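Karkanach: A Two-Arm Task Planner for Bathroom Tidying in Simulation
Final project report

1. What we set out to do

Our proposal promised a planner that would tidy any bathroom. By August we had agreed that one bathroom was plenty. Karkanach takes a short list of goals (wipe the counter, put the small things in the caddy, move the caddy) and turns it into motions for a robot with two arms. It runs on top of Multik, the simulator our department uses, and gets its object poses from a perception module called Mạch, which we wrote ourselves and have mostly forgiven.

The wiping skill came first. It looked easy on the whiteboard. The gripper closes on a sponge, the arm follows a path over the counter, and a force limit stops it from trying to push through the marble.

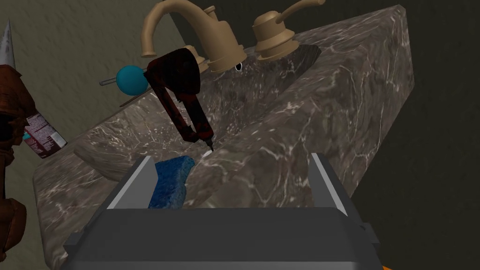 Why does the planner need a separate skill for wiping?
Because wiping is judged by the path and picking is judged by the end point. A normal motion planner is happy to lift the arm and take a shortcut through the air, which gets the sponge to the right place and cleans nothing.

2. Perception

Mạch segments the wrist view, matches each blob to a known mesh, and hands a pose to the planner along with a confidence score. We trained the matcher on 550 rendered views. The score was meant to tell the planner when to look again. For most of the spring it told the planner that everything was wonderful, including the time it fitted the faucet mesh to the wall. We fixed this by normalizing the scores per object, and then by fixing the bug in the normalizing.

3. Planning for two arms

The planner searches over which arm does what before it searches over how. Our first version planned both arms together and ran out of memory with great consistency. The current one plans the carrying arm first, freezes that path, and treats it as a moving obstacle for the other arm.
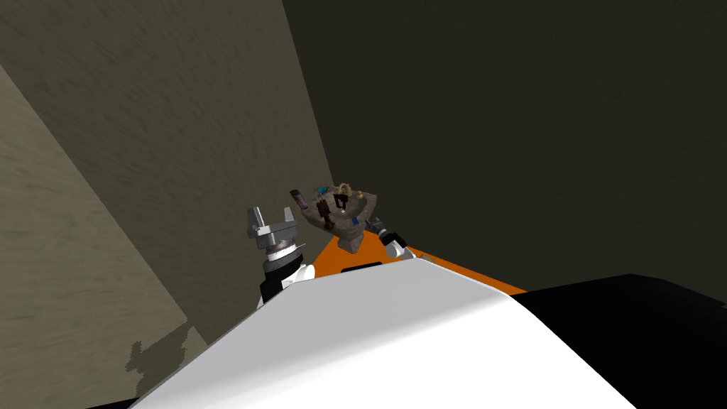 Tilt was the constraint we argued over most. Our cost function charges for every degree a container leans, and we set the charge low so that the search would finish before dinner. The result is a planner with a relaxed attitude to cargo. A caddy can travel tipped to the left with a dark red cylinder poking out of its upper corner, while the other gripper stands by with its fingers open and nothing in them, and the log will call this a valid state. By our definition it was. We added a second term for items that stick out past the rim, which made plans slower and a little less exciting.

The idle arm was also a design choice, if a lazy one. When it has no task it parks with its fingers up, clear of the frozen path. We had planned a helper behavior where it would steady the load, but that needs closed-chain control and we had 2 weeks left.
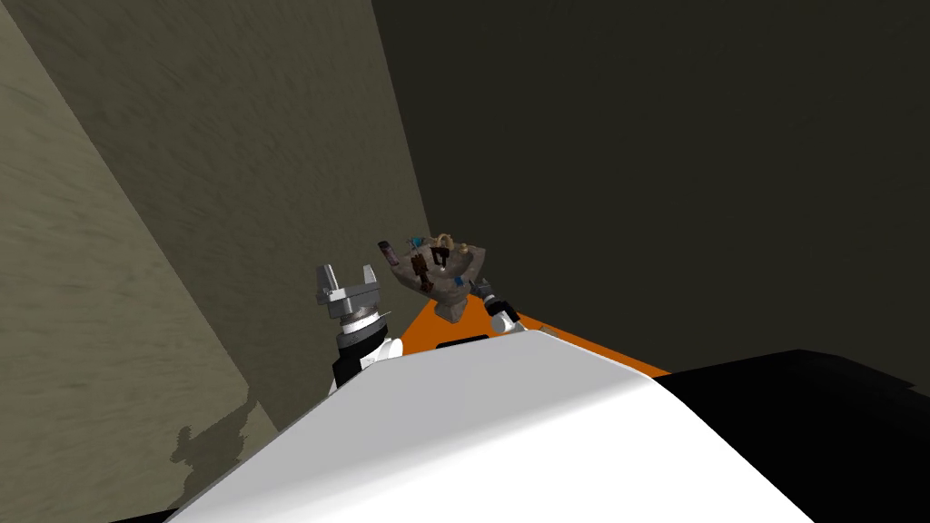
What happens when the two arms want the same space?
The carrying arm wins. The other arm waits at its last safe pose and asks for a new plan, up to 5 times, after which the task is marked as failed and the log gets a line in capital letters.

4. Tooling

Grallent is our replay viewer. It lines up the joint commands, the poses from Mạch and the planner's chosen branch on a single timeline. It was supposed to be a weekend script and is now the largest folder in the repository. It is also the only part that other groups have asked to borrow.

5. Known problems

The planner never drops a goal once it has started on it, even when the object has fallen somewhere out of reach. Contact between the sponge and the counter is still modeled as a rigid patch - fine for flat areas, poor near the basin. Restarting Multik in the middle of a run leaves Mạch publishing old poses, so restart both.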